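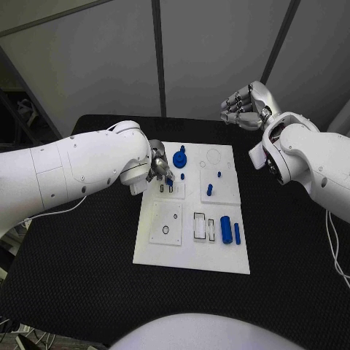
Stamatia Kouris findet, die Schlitze seien zu eng und wir sollten endlich aufhören, das "Passung" zu nennen. Steht hiermit im Heft. Sie hat das im Dezember schon einmal gesagt, damals über die alte Platte, und damals hieß es bei uns "Charakter".

**Steckbrett, weiße Platte, blaue Teile. Vormittag.**

Stand der Dinge: Die erhöhte Platte mit den beiden schwarz umrandeten Schlitzen bleibt vorerst, wo sie ist. Die Umrandung war meine Idee, damit man den Schlitz auf Weiß überhaupt findet. Ourania hält sie für Kosmetik. Dafür hat sie selbst letztens den Stift einmal zielsicher auf die Linie gesetzt und sich gewundert, dass darunter kein Loch kam.

Stifte aus der neuen Charge (Vurkeck, Beutel 449) von Hand durchprobiert:

- rechter Schlitz: geht rein, wenn man gerade ansetzt. Setzt man schräg an, klemmt es und man flucht.
- linker Schlitz: geht rein, kommt aber ungern wieder raus. Zange.
- nach Entgraten mit 200er Papier: links besser, rechts inzwischen eher großzügig. Habe wohl beim Schleifen telefoniert.

Merken: erst Schlitz, dann Stift schleifen. Oder nur eins von beiden. Jedenfalls nicht beides gleichzeitig und dann fragen, woran es lag.

**Zahnrad**

Das Zahnrad mit dem Zapfen ist das einzige Teil auf dem Brett, über das sich bisher keiner beschwert hat. Vermutlich liegt das daran, dass man es am Zapfen gut zu fassen bekommt. Am Zahnkranz selbst rutscht man mit den Fingern ab, vor allem nach dem Mittagessen. Gedruckt mit 100 % Füllung, was laut Antoniadis Verschwendung ist. Die mit weniger Füllung waren leichter und sind beim ersten Sturz vom Tisch auch leichter auseinandergegangen. Ich bleibe bei der Verschwendung.

Offen: Zapfen 2 mm kürzer? Ourania will das, weil er dann in die Schublade passt. Das ist ein Argument für eine andere Schublade.

**Unterlage**

Die schwarze Matte ist ein Gewinn. Auf der blanken Tischplatte ist das Brett beim Einstecken gewandert, und zwar immer ein Stückchen, sodass man den Fehler erst überall sonst gesucht hat. Jetzt liegt es ruhig. Nachteil: In der Struktur sammelt sich der Schleifstaub, und blauer Staub auf Schwarz ist offenbar unsichtbar, bis man mit dem Ärmel drin war. Bitte absaugen, nicht pusten. Wer pustet, verteilt nur.

**Nachmittag**

Stamatia hat nachgemessen. Die Schlitze sind so, wie ich sie gezeichnet habe. Gezeichnet habe ich sie allerdings nach dem alten Stift. Der neue ist eine Spur dicker, was in der Skikero-Ablage auch steht, in einer Datei namens "final_neu_wirklich". Ich nehme den Vorwurf mit der "Passung" also zur Kenntnis und zur Hälfte an.

Neue Schlitzplatte ist gezeichnet, Druck läuft über Nacht. Ich lasse die Umrandung drin.

Noch zu tun:

- alte und neue Stifte getrennt lagern, Dose beschriften (lesbar, Ourania)
- Ersatzzahnrad drucken, bevor das gute fällt
- Prirkico wegen Filament anschreiben, dasselbe Blau, nicht "ein ähnliches". Das ähnliche war letztes Mal türkis.
- Zange zurück an die Wand hängen. Liegt bei mir, ja.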